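About Joltport Community School

Joltport is a small independent school for children from kindergarten through eighth grade. We are on the north side of Farkow, two blocks up from the river, in the building that used to be the Hayat shoe warehouse.

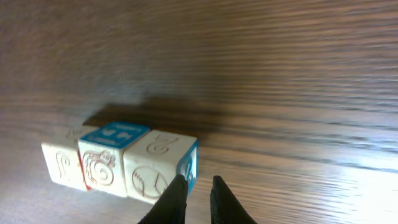
The school opened with one mixed-age class and a borrowed piano. We now have 182 students. Most live in Farkow, and a smaller group comes over from Plilport on the morning bus. We have stayed at this size on purpose. The building could hold a few more classrooms, but the lunchroom could not, and we like the whole school to be able to eat at the same time.

How the school day works

Doors open at 7:45 and classes start at 8:15. The day ends at 3:00 for everyone. Mornings are for reading, writing and math. Science, history, art, music and Spanish are in the afternoon, and the order changes by grade. Every class goes outside at least twice a day unless it is storming. Please send a coat even when it looks mild, as the yard gets wind off the river.

Children in kindergarten and first grade share a wing with its own entrance on Tanner Street. Their rooms have a play corner, a reading rug and low sinks. Older students enter from the main door and keep their things in the lockers along the ground floor hallway.

After-school care runs until 5:30 and is booked by the month. There is homework help for grades three and up, and a snack is included.

What we teach

We follow the state standards and go past them where we can. Reading is taught with phonics in the early grades, and children move to full-length books as soon as they are ready. In math we spend more time than most schools on fractions, and less on timed drills. Seventh and eighth graders take a full year of local history, which includes a long project on the river trade between Farkow and Plilport. The finished projects go on display in the library, where families can read them before the summer break.

We give letter grades starting in fifth grade. Before that, families get a written report two times a year and meet with the teacher after each one. Homework is light through third grade — mostly reading at home — and builds up from there.

The building

The warehouse was bought from the Hayat company and converted over one long summer. The loading dock is now the music room. We kept the freight elevator, which has been brought up to code and is used by anyone who cannot take the stairs. The gym floor was replaced last July, along with the windows on the street side, so the front classrooms are a good deal quieter than they were.

The library holds 2,000 books and is open to parents before school. Families may borrow on their child's card. We accept donated children's books in clean condition, but we have no shelf space for encyclopedias or magazines.

Tuition and aid

Tuition is set each spring and is the same for all grades. It covers books, supplies and field trips. It does not cover lunch, the Plilport bus or after-school care. We set aside part of the budget for tuition aid, and families apply on the same form they use for admission. Asking for aid has no effect on whether a child is offered a place.

Brothers and sisters of current students are placed first. After that, places are offered in the order that applications come in.

Visiting

The fall open house is on 20th September, from 9:00 to noon. You can walk through the classrooms, look at student work and talk with teachers from any grade. Children are welcome. Street parking is limited that morning, and the lot behind the old Hayat office is the easiest place to leave a car.

If you can't make the open house, call the front office to set up a tour. Tours take less than an hour and are given while school is in session. The office is open on school days from 7:30 to 4:00 and is just inside the main door, on the left.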